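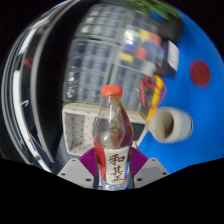
Trollik, la pince à main pour apprendre les petits gestes

J'ai mis du temps à écrire cette page parce que je déteste les fiches produit qui promettent un majordome. Alors je vous raconte la Trollik comme je la raconte au téléphone, avec ce qu'elle fait bien, ce qu'elle rate, et le prix à la fin (je sais que certains vont descendre directement, je ne vous en veux pas !).

La Trollik, c'est une pince à deux doigts que l'on tient à la main. On attrape, on déplace, on repose, et le geste est enregistré pour servir ensuite à un bras. Les doigts sont en forme de coin, avec des patins striés un peu souples côté prise. Le patin fait presque tout le travail, croyez-moi. Avec les premiers modèles à patins lisses, une bouteille en plastique à moitié pleine tournait sur elle-même dès qu'on la penchait, et Thomas Lombardi a passé un mois de janvier entier à éponger l'établi.

Bon, la vraie question, celle qu'on me pose à chaque démo : est-ce que les machines savent faire le ménage, ranger l'atelier, débarrasser une table ?

Ma réponse, au 17 octobre 2018 : un peu, et pas partout. Prendre une bouteille debout, bien dégagée, avec un bouchon d'une couleur franche, oui, ça passe. Le plastique transparent, c'est déjà plus pénible, parce que la caméra voit surtout des reflets et ce qu'il y a derrière. Une étiquette aide énormément, on ne s'en rend pas compte tant qu'on n'a pas essayé avec une bouteille nue. Et le liquide qui bouge dedans change l'équilibre pendant le trajet, ce que ma main corrige sans que j'y pense et que le bras, lui, découvre à chaque fois.

Une tasse couchée sur le côté, c'est une autre histoire. Par le bord ? Par l'anse, s'il y en a une ? On la redresse avant ou après l'avoir soulevée ? Sur nos essais avec le bras Soter, nous avons fait 32 reprises de tasse couchée et 7 se sont terminées avec la tasse debout au bon endroit. Je vous donne le chiffre tel quel. Pour la bouteille debout c'est bien meilleur, mais je n'ai pas tenu le compte assez sérieusement pour le publier.

Les petits tiroirs de rangement, ceux en plastique où tout le monde met ses vis, n'y pensez pas pour l'instant. Ouvrir le tiroir, à la rigueur. Choisir la bonne vis dedans, la sortir et refermer sans tout renverser, non. Rosario Pellegrini, qui équipe l'atelier Vasseur, m'a demandé trois fois si on pouvait quand même essayer. On a essayé. J'ai encore des rondelles dans mes chaussures.

Et dévisser un bouchon ? À une seule pince, il faut caler la bouteille dans quelque chose, et le bouchon strié accroche bien, mais il faut reprendre la prise plusieurs fois. Chez moi c'est deux secondes, avec la machine je vais me faire un café. Disons que la personne qui range chez vous peut dormir tranquille encore un bon moment, et que pour une tâche répétée sur un poste de travail toujours installé pareil, ça commence à valoir le coup.

Ce que vous recevez : la pince montée, deux jeux de patins, la poignée, un câble et le logiciel Trurkwood pour trier les enregistrements. Le bras n'est pas compris. La caméra non plus, on vous conseille un objectif très grand angle, il déforme beaucoup sur les bords mais on garde les doigts et une bonne partie de la table en vue, et pour ce genre de travail c'est ce qu'il faut.

Entretien : un chiffon humide sur les patins, jamais d'alcool. Resserrez les vis des doigts de temps en temps, elles prennent du jeu quand on enchaîne les prises.

Prix : 1 720 € la pince seule, 2 649 € avec une journée de prise en main dans vos locaux. Comptez un délai un peu plus long si vous voulez des patins sur mesure, je les fais mouler par petites séries et je ne lance pas la machine pour une paire.

Si vous hésitez, écrivez-moi avec la liste des objets que vous voulez faire attraper, même en vrac. Je réponds moi-même, parfois tard, et si c'est un tiroir à vis je vous dirai non !

32 partages · 7 commentaires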